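Black trays and pastel plates

February was when I decided to stop buying dishes, and I mostly kept to it. The exception is the round black tray. It came from a shop in Pliselby that was clearing out its back shelves, and I had been looking for one that size for a long time. It's plain, with a raised rim, and it's big enough to hold a plate with room to spare.

I already had a rectangular one, also black, with rounded corners. The Jendia catalog calls that model a "serving base," but I use it next to the sink for the sponge and the brush. I don't like a wet sponge sitting on bare wood. The tabletop took 6 coats of oil and I'm not doing that again.

The plates are the light-colored ones from Risano. I picked mint and yellow because they were the two colors I could tell apart in bad light. They're small, the size you'd use for toast or a piece of cake, and they are light enough that I stopped worrying about the wood when I set one down.

What I wanted to work out was where things should stand on the table while I wash up and put away. The rectangular tray goes on the left, upright, and the round one goes right beside it. I tried it the other way for a week and kept reaching across myself.

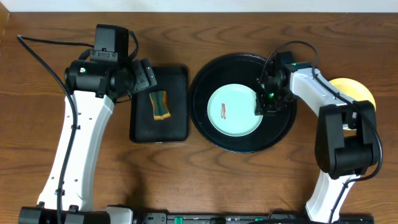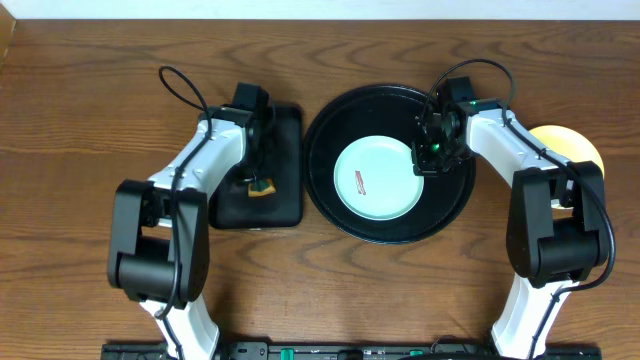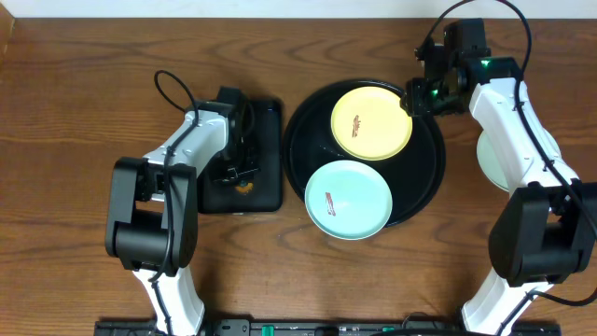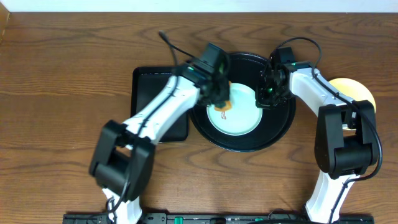

The round black tray on the wood table, with the mint plate in it each time and the yellow one joining it in the third picture.

Two plates side by side is the limit for the round tray, at least if you want them flat. The mint one already goes a little past the rim. A third would have to be stacked, and then you may as well use the cupboard.

The black does show things. Crumbs, water spots and dust all stand out on it, and it gets wiped more often than anything else in the kitchen. I use a dry cloth from Mösli that I bought for glasses. The rectangular one is matte and hides more — that is the one I would buy again if I could only have one.

Still to do: find a lid or a cover for the round tray, and get a second sponge so the old one can go to the bathroom. I also want to move the table a little farther from the wall so I can sweep behind it.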